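Home Explore Notifications Messages Lists Profile

Rigoberto Ccori
15/11/2018

Right, I promised a few of you I'd finally write up the cutlery drawer, so make a cup of tea and bear with me. It's a thread, I'm afraid, I've never managed to say anything in one post.

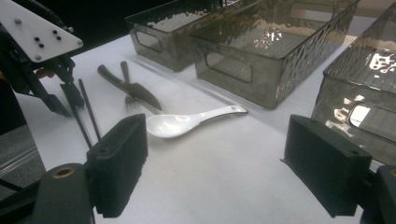
1/ Everything out first
I used to tidy the drawer by pushing things about inside it, which only ever moves the muddle to the back. Now it all comes out onto a white table, a bit at a time, with the bins lined up behind. Chopsticks, a knife, whatever comes to hand next. The smoky grey see-through ones are my favourites because you get a hint of what's in them without having to look at every crumb!

2/ One bin, one sort of thing
Three bins, that's all I allow myself. Eating things in the first, cutting things in the second, and the third is for the odds and ends (corn holders, the tiny spoon my aunt swears is for mustard). I did try seven once, in July, and spent the whole summer opening the wrong one.

3/ On chopsticks
They do like to wander apart, don't they? I pop a little elastic band round each pair before they go in. My sister thinks this is fussy, but she also borrows mine whenever she has people round, so there we are.

4/ On knives
Lay them flat, handles all facing the same way, and towards you when the drawer opens. If yours are sharp enough to worry about, please give them a sleeve or a block of their own. I learned that with a plaster on my thumb.

5/ Before it all goes back
Wipe the drawer, let it dry properly, and measure it before you buy a single bin. I had a lovely set from Lerker that was a finger's width too tall, and it now holds seed packets in the shed.

6/ Next up is the baking cupboard, and I'm putting it off. If anyone has a good way of keeping lids with their tins, do tell me, I'd be ever so grateful x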